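Wendono > Bench cells > Procedures and fixtures

Skirance Bench Practice Set
For robot arms that work on desktop computers
Issue 5, revised 26 April 2019

In stock. Ships from Lukgate. Minimum order: 1 set per cell.

Most robot cells come with a thick safety manual and a shelf to keep it on. The Skirance set covers the hours after that manual has been signed, when an arm is over an open tower case and somebody wants to reach in "just for a second." It holds 48 working rules, printed on wipe-clean cards, along with a parts tray and the paperwork that goes with it.

The rules were written for cells that handle drives, memory and processors: small things, expensive for their size, that bend in ways you find out about later. They assume a case lying on its side with the panel off and the interior facing up. If your cases stand upright, a good third of the cards will annoy you. Please call before ordering.

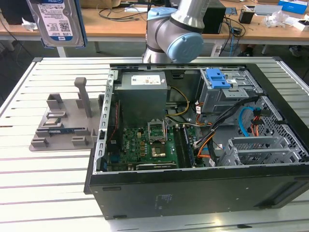 What the Rules Cover

Placement. The case goes down in the same spot and the same direction every time. Tape on a slotted aluminum table peels, so the set uses stop blocks that bolt into the slots. Card 4 says to check the blocks at the start of the shift. Card 5 says to check them again if anyone tells you they didn't touch them.

Parts off the board. A part is in the machine, in the gripper or in the tray. The side of the table is not a location. Neither is a shirt pocket, though we have had letters defending it. Small boards and processors go in their own slots.

Holding. A drive in the air is treated as a drive about to fall. Hands stay out from underneath, and pausing the program doesn't change that. A paused arm is an arm with plans.

Cables. Loose bundles get moved clear of the path before the arm comes down, and they get moved with the arm stopped. SATA leads have a talent for standing up in a loop exactly where the fingers want to go. Card 19 covers this and is the one most often found with coffee on it.

Sockets. If the retention frame is open, the program must know it is open. Never rely on the last operator's memory, particularly if the last operator was you.

The bench behind. Anything within reach of the arm counts as part of the cell, whether or not it was invited. Spare towers, bags, tissues and cords on a back bench are fine as long as the arm's limits keep it away from them. The check sheet has a box for this. It takes two initials.
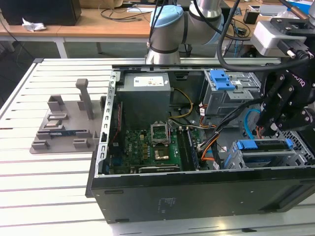
Onu wrote to us that card 27, the one requiring a full stop before anyone straightens a cable, was "plainly the work of someone paid by the hour," and asked whether a slow-speed mode would do instead. It won't, and the card stays. The same letter pointed out that the old check sheet had no space to record why the arm was stopped, so crews were writing it on the back. We've added a column. The letter closed with an order for 2 more sets, so we are choosing to call it a good review.

In the Box

48 rule cards on a ring, matte, rounded corners
1 gray parts tray with slots, raised blocks and a post
4 stop blocks with hardware for slotted tables
1 start-of-shift check sheet pad
1 wall sheet with the stop, clear and restart steps in large type
1 blank card, for the rule your site needs and we didn't think of

Trays are rated for about 2000 load and unload cycles. After that the slots loosen and parts begin to lean. Replacement trays are sold separately, and no, glue is not a repair.
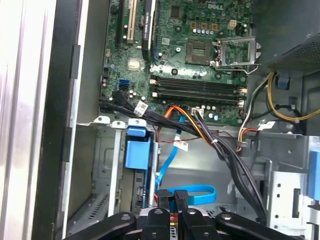 Wrist camera view, gripper over an open Dell case. Socket frame open, no processor fitted. See cards 19 and 22.

Using the Wrist View

Operators with a wrist camera tend to trust it more than they should. It looks straight past the fingers and makes everything below seem nicely within reach. Cards 30 to 34 ask for a look from a fixed camera, or from an actual person standing outside the reach line, before the first descent of each new case. Similar models can have different cable runs, and a label tag sitting in the wrong place will stop a job as well as any fault code.

What the Set Does Not Do

It doesn't replace your risk assessment, your machine guarding or the arm maker's instructions. Where a card and your site rules disagree, follow the stricter one and tell us about it. It also won't make anybody read the cards. We tried a smaller print size, then a larger one, and found no difference.

Updates

The next revision is due in September. Registered sets get changed cards by mail at no charge. Please throw the old cards out when the new ones arrive. A ring holding both versions of card 27 will always be opened to the one the reader prefers.

Related items: Skirance replacement tray, stop block hardware pack, check sheet refill pad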